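I have been meaning to write about my sleep for months, and now that it's November and dark by dinnertime I finally have the evenings for it. Short version: I did a course of CBT for insomnia, it was harder than I expected, and I'm so glad I did it!

A little history for anyone new. I've been a bad sleeper since my second year of grad school. I'd fall asleep fine, wake at 3 a.m., and lie there doing math about how tired I was going to be. I tried teas. I tried a weighted blanket (still love it, did nothing). I tried going to bed earlier, which I now know was the worst thing I could have picked.

My doctor brought up CBT-I at a checkup and gave me a referral to Lovisa Öberg, a psychologist who works mostly with sleep and anxiety. I had pictured a couch and a lot of talking about my childhood. There was almost none of that. She handed me a paper diary at the first visit and told me to come back when it was full.

## The diary

You write down when you got in bed, when you think you fell asleep, how many times you woke up, and when you got up for good. You fill it in over breakfast, from memory, and you are not supposed to check the clock at night. I turned mine to face the wall and I still felt it looking at me.

Naturally I started a spreadsheet too. Lovisa laughed and said fine, as long as I only opened it once a day. After a while I moved to an app called Flikby, mostly for the averages. It's plain and a bit clunky and it doesn't give you a score, and I'm so happy about the no score thing. My old watch used to tell me I'd slept badly before I'd had a chance to notice how I felt.

## Less time in bed

Okay, this is the part everyone asks me about. Looking at my diary, she worked out that I was spending close to nine hours in bed and sleeping for a little under six of them. So she cut my time in bed to six hours. Midnight to six, every night, weekends included.

The first week was rough, I won't lie. I fell asleep sitting up at my sister's. I put my keys in the fridge. I was snappy with Bhupendra at work, who was very decent about it and took the early calls for me. Lovisa had warned me about driving, so I rode the bus that whole stretch and read two and a half mysteries.

But on the ninth night I slept straight through. I woke up to the alarm! I hadn't woken up to an alarm in years, and I lay there listening to it like it was a song.

After that we added time back in small pieces, and only when the diary said I'd earned it. (Please don't try this part from a blog post. She asked me a lot of health questions first, and for some people it's a bad idea.)

## Coffee, sadly

I did not want to talk about coffee. I love coffee. I was having four cups, the last one at 4 or so, and I'd always told anyone who'd listen that caffeine didn't affect me. We agreed on a noon cutoff and no more than two cups. I switched to single-serve drip packets for the workdays, so there's no full pot sitting there calling to me, and I really look forward to those two cups now.

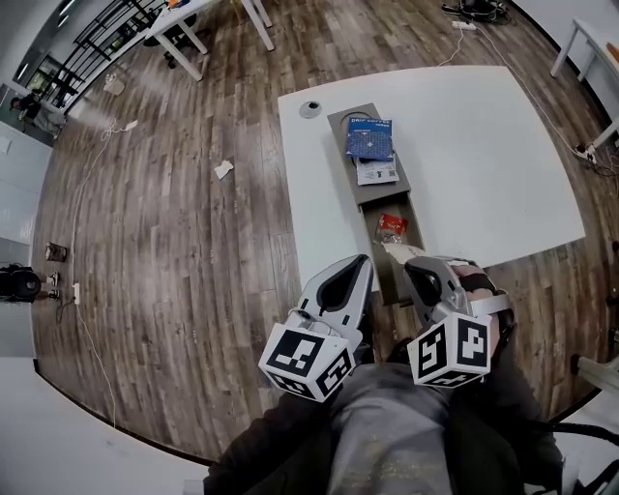 ## The 3 a.m. rule

If you're awake and getting annoyed, you get out of bed. You go sit somewhere dim and do something dull until you're sleepy, and then you go back. I set up a chair in the hallway with a lamp and a 563-page history of canals that my friend Pádraig gave me as a joke. I'm on page 30. That's how well this is working!

The idea is that your bed stops being the place where you worry. I was doubtful, but somewhere in the second month I noticed I was yawning as I pulled back the covers. Before, getting into bed had woken me up.

## Where I am now

I'm at seven hours in bed and sleeping through most of them. I still get a bad night, usually before a trip or a deadline, and I don't panic about it like I used to. I get up at the same time anyway and the next night tends to take care of itself.

If you're curious, ask your doctor about CBT-I by name, and ask whether there's a waitlist, as mine was long. Next time I want to write about naps, which I have been allowed to try again (short ones, before 3), and about the whole blackout curtain saga.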